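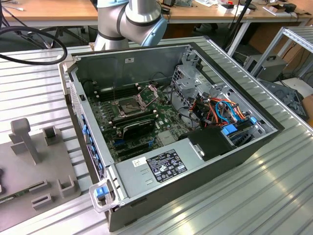 Kerslake Pavilion Design Competition – Eligibility and Jury Process

Posted by ruddock_w
Wednesday, November 24, 2021

Members are advised that registration for the Kerslake Pavilion competition remains open until December. Entries are limited to 4 boards and a statement of 1000 words. The organizers, Zonside, have confirmed that students may enter without a licensed architect on the team.
Wiremu Ruddock, Forum Moderator

Posted by sultness_studio
Thank you for the notice. Our office must object to the entry fee of $199. A student team pays the same amount as an established practice, and the brief offers no payment to the runners-up.

Posted by g_guimaraes
I respectfully disagree. The fee pays for printing and the public exhibition. My concern is with the jury, which has only two members, neither of whom practices in landscape design. The site is a riverbank.
Gilmar Guimarães 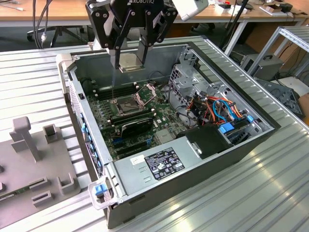
Heatsink and open processor socket, desktop tower

Posted by sultness_studio
A small jury is able to reach a decision. A large one tends to choose the entry that offends the fewest people. I maintain that the fee is the more serious matter.

Posted by moltel_drafting
Section two of the brief permits late questions in writing. I have asked whether the fee may be reduced for students and whether a landscape adviser will be appointed. I will post the reply when it is received.

Posted by g_guimaraes
Please also ask about the flood level. The site plan and the survey drawing do not agree.

Posted by ruddock_w
The matter of the survey has been sent to Zonside – members should use the site plan until a corrected drawing is issued.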